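Quick gallery, mostly chores. Typed up on the train back from Dusen so forgive the state of it.

The question everyone asks us at Biltden, usually at a counter, usually while holding something heavy: can the machines do the boring jobs yet? Home jobs, shop jobs, the stuff on the rota with nobody's initials next to it. We keep a list. 27 chores, same list for the house and the shop floor, starts with folding tea towels and ends with swapping a network cable in a cupboard. The top half is house stuff. The bottom half is ours really.

Short answer, some. Slowly. With a person near.

Long answer below, in no sensible order. 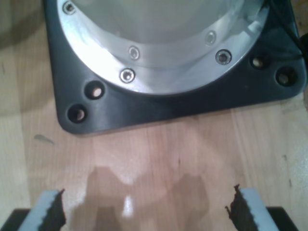

Bench first, then. Half of what goes wrong in a shop isn't the clever bit, it's the parking. Where does the thing start from, where does it finish, is there clear space for it to come down into. A person just shoves the mug along and gets on with it. Ask an arm to do the same and you've added a second chore in front of the first one. Clearing up before tidying up.

So on our list every job gets three marks. Getting there, doing it, leaving it decent. Most of the arms we've seen this year do well on the first. Middle one depends. The third is poor nearly everywhere, towels left hanging off a chair, lids put down on the wrong side, a drawer open a hand's width. You'd tell a Saturday lad off for it.

Holes and screws are a sore point too. Anything fixed down with small screws is still ours to do, on our list anyway. Finding the screw, fine. Getting the bit in square, less fine. Knowing when to stop turning, I wouldn't leave one alone with a job I cared about. Wiping the bench round the same screws, though? Go on then. That I would.

Other bits from the notebook, as written:

- towels: yes, if flat to begin with
- socks: matching yes, turning right way out no
- filling a kettle: not with me in the room
- sorting cutlery: yes but the noise
- shelf labels: quite good! better than me, straighter
- bin bags: no. not even close

Bin bags I want to say more about. It's the opening. Thin film stuck to itself, and you or I would lick a thumb and do it without thinking. We watched one have a go at a demo last year, long enough to finish a tea and a second tea. Then somebody opened the bag for it, which everyone agreed was cheating, and then it put the bag in the bin very nicley. 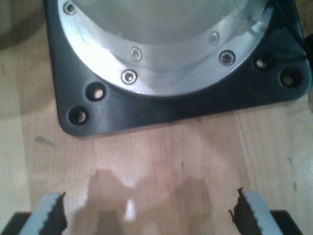 **Biltden bench notes** | words and pictures by the shop desk | April 22, 2021

Right. Grip, next. This is the bit customers never ask about and it's most of the battle.

Hands are silly good. Squashy, a bit sticky, they feel the thing slip before you know it's slipped. Two fingers that open and close can do a surprising amount but you have to pick the job to suit. Boxes, yes. Handles, yes. Plugs, sort of, depends which way up. Sheets of anything, no. We had a long argument in the van over whether teeth on a grip are a help or a nuisance. Help on a mop handle. Nuisance on a painted shelf. No winner, we got to the services and stopped caring.

Two arms is where it gets useful round a house. One holds, the other does. Think how few jobs you do one handed on purpose. Jars. Pillowcases. Threading a belt. Any cable at all. With one arm you end up building a little stand for every object, and then you own a shed full of little stands.

Money, briefly, as people email. Our own limit for trying a machine on any single chore is 2000 pounds, and that includes the bench it sits on and our time swearing at it. At that price you're hiring or borrowing, or it's the Clilo kit, the small sorter we've been running by the back door. Clilo does one job. Puts returned fittings in the right tub. It's had 2546 fittings through it since we began keeping the tally and I've gone off checking every one. Still check the brass. It doesn't love brass.

Would I have a Clilo at home? No, what for. That's the other half of the question and it gets skipped. In the shop the same job comes round all day and a slow machine can be worth its corner. At home the jobs come one at a time, all different, each in a different room, and the cat is on it.

Now cables, the last thing on the list, and the one I'd pay for tommorow. Every shop has the cupboard. Ours has a switch in it at shin height behind the paint stock, and when a till drops off you're down there with a torch in your teeth. Clip in, pull, don't yank. Find the right hole. Push till it clicks. Small, fiddly, bad for the knees, exactly the sort of thing you'd like to hand over.

It's hard for the reasons you'd guess. The cable is floppy and the plug isn't. The plug only goes one way up. The socket's small and has a row of twins either side. Hold the cable too far back and the end waves about, hold it too close and you're in the way of your own job. I know people with good hands who can't do it without looking.
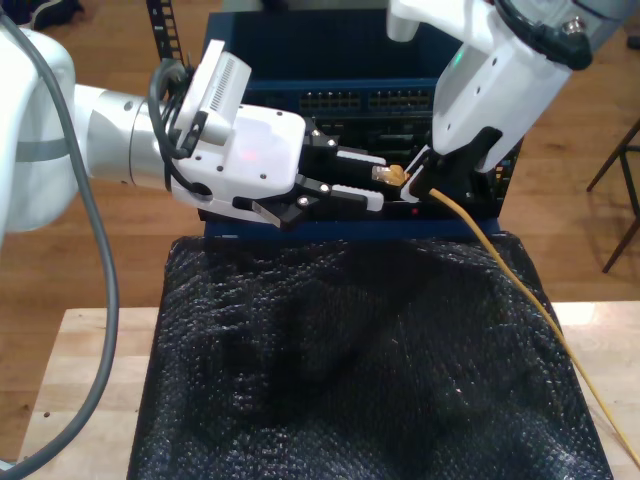
*Yellow network cable in the right-hand gripper, the other gripper open just beside the plug. Switch behind.*

Where I've landed on cables: I think this one comes sooner than bin bags. A plug is stiff, it has edges, the hole doesn't move. All the things bin bags aren't. The mess behind it is what worries me. Switch on a table with space round it, lovely. Switch in our cupboard, behind the magnolia, with a loop of somebody's old phone line across the front, that's another animal. I've put it down as "maybe, on a bench".

Arango, the unit next to ours who do the office fit-outs, reckon the cupboards will change before the arms do. Ports at the front, at waist height, with a bit of room left over. They've started leaving more slack on new jobs already, though I suspect that's for their own fitters' backs. Fair enough.

Marks so far, house half of the list. Towels pass. Cutlery pass, with ear defenders. Socks half. Kettle no. Bins no. Wiping surfaces pass, if nothing's on the surface.

Shop half. Labels pass. Sorting fittings pass, brass pending. Sweeping pass but it's been passing for years, no medal. Small screws no. Stacking boxes yes if they're all the same box, which ours never are. Cables, see above.

Next lot goes up in May. Dishwasher loading, hopefully, and hanging a coat up, which I'm told is awful. If you've a chore you want added send it to the shop desk, short please. Ironing has been suggested already. Several times. It's on there.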